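3.2 Where people put things down

I came to this question by way of my own kitchen, I'll admit. I kept finding my keys next to the bread, and I wanted to know if other households in Skostgate were as muddled as mine. So Sheena Sutherland and I asked 21 of them to keep a diary for 30 days, noting each small thing they had to hunt for and where it finally turned up. Two dropped out in December, which I can't blame them for.

Most diaries were a joy to read – one person wrote nine pages on a missing thimble! We sorted the entries by room first, then gave that up and sorted by habit (see Figure 2).

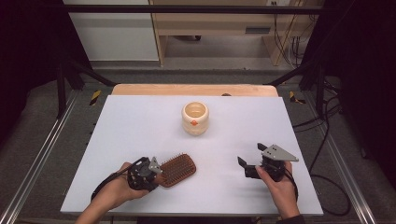

Figure 2. Small household items.

Habit turned out to be the better guide, at least in our sample. People rarely lost the things they used in one fixed spot. The wanderers were things like the brown paddle hairbrush in Figure 2, or a small cup like the cream one with the orange dot, which can get carried through every room in a morning. Lewis Paterson's coding scheme calls these "drifters," and I've kept his word for the rest of the paper.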